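Home | Checklists | Kitchens | Halls and Clubs | Contact

Kitchen and serving room check, with comments

Place: Flornel House, Blackburn
Checked by: Wendy Entwistle
Date: 16/03/2025

I do this check before each season of community meals. I write OK, WATCH or REPAIR, and after it a comment, so the next person understands what I meant. Items from the December check are repeated where they were still open.

1. Entrance and exits
Both doors open fully from inside. OK.
Door closer on the yard side is too strong for older people. WATCH. I asked for it to be adjusted already in December and it is still the same.

2. Floor
No loose edges between kitchen and serving room. OK.
Wet floor sign is stored behind the boiler door, where a new helper will not find it. Please move it beside the mop sink.

3. Wooden tables
Run your palm slowly along every edge, also on the underside. Splinters are most often at the corners. Then press down on each corner and see if the table rocks.
Result: OK, with one bolt tightened. Wood should be oiled with food-safe oil and left overnight before use.

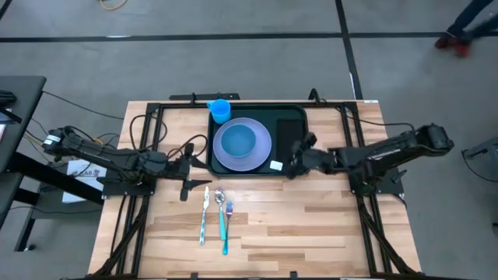 Gareth thinks that oil is the wrong choice for tables which are wiped after every meal, and that a hard wax would last the whole season. I have noted his opinion. For now we stay with oil, as we have 3 full tins of it, but I am willing to try wax on one table in the summer.

4. Hot water
Measured at the hand basin after one minute: 62 degrees. REPAIR. It is much too hot for hand washing and a child could be scalded. The mixing valve (Prutano, under the basin) must be set lower by the plumber. Until then the basin has a paper warning, and hands are washed in the corridor.

5. Cutlery and small utensils
Look at each piece in good light. Take out forks with bent tines and anything with a cracked handle, because food stays in the crack. Coloured handles are welcome for the children's meals, but check the place where handle and metal meet - it opens first.
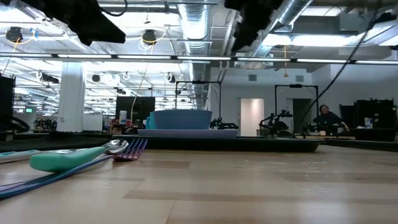
Pieces which are taken out go in the red box and not back in the drawer. Last time I found two of them in the drawer again, washed and very clean, but still cracked. The drawer itself needs a new liner. WATCH.

6. Plates, bowls and trays
Plastic bowls: feel the inside with a fingertip. If it is rough from cutting or scrubbing, the bowl is finished. Trays must lie flat and the rim must be whole. Do not stack them higher than the shelf edge.
Result: OK. Reorder number for the small bowls is 777 in the Gremora catalogue. 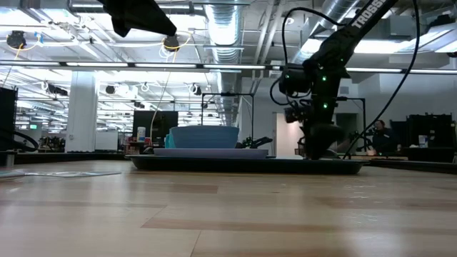

Can plastic bowls go into the microwave for warming soup?
Only if the microwave mark is on the base. When the mark is worn away, warm the soup in a jug and pour it afterwards.

7. Electrical
Kettle lead and toaster plug without damage. OK.
The extension lead under the counter has a tight coil. REPAIR. Unwind it completely, or better, remove it.

8. First aid
Blue plasters: nearly 6 left. I write nearly because one is torn in its wrapper. Burn gel is in date. Please buy plasters before the first meal.

Open points: hot water, extension lead, door closer, drawer liner. The first two must be closed before anybody cooks.

Comments

Maureen: Our valve had the same problem. The plumber came twice, so ask him to measure again before he leaves.

Tobias K.: Is the check sheet free to copy for another hall? We have nothing for cutlery in ours.

Wendy Entwistle: Tobias, please copy it. Change the catalogue number if you buy from another supplier.

hallcook: The yard door nearly took my tray with it. Please repair this one too, do not only watch it.

Last updated: after the plumber was booked, item 4 still open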